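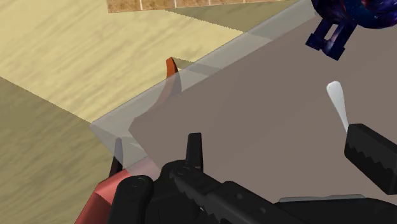

Who can enter the Tarlow Youth Football Trials this October? Any player aged 13 to 16 who is registered with a school or community club in the district, including players who have never been to a trial before.

TARLOW — Registration has opened for the Tarlow Youth Football Trials, which will be held over two weekends in October at the Sanna training ground. The trials are run by Hutosach Football Academy and are free to enter.

Last year 340 players took part, 308 of them boys. The academy has set aside a separate weekend for girls this time, with its own coaching staff led by Maricruz Tlapale.

"We had girls turn up last year and end up in groups with players two years older," Tlapale said. "They will have their own sessions and their own matches now."

Players will be tested on passing, first touch and small-sided play in the morning, then placed in full matches after lunch. Goalkeepers will train as a separate group under Nazmiye Akyol. The academy will offer 22 places in its winter program, with coaching and travel to away games paid for. School fees are not covered.

Head coach Wafula Chege said size would not decide who gets a place. "Some of these kids will grow a lot in a year — we look at what they do before the ball gets to them."

Check-in opens at 7:30 a.m. and the first session starts at 8:15. Players should bring boots, shin guards, a water bottle and a consent form signed by a parent or guardian. Forms are available from club secretaries and at the academy office.

Media contact: Lumturie Begović, Hutosach Football Academy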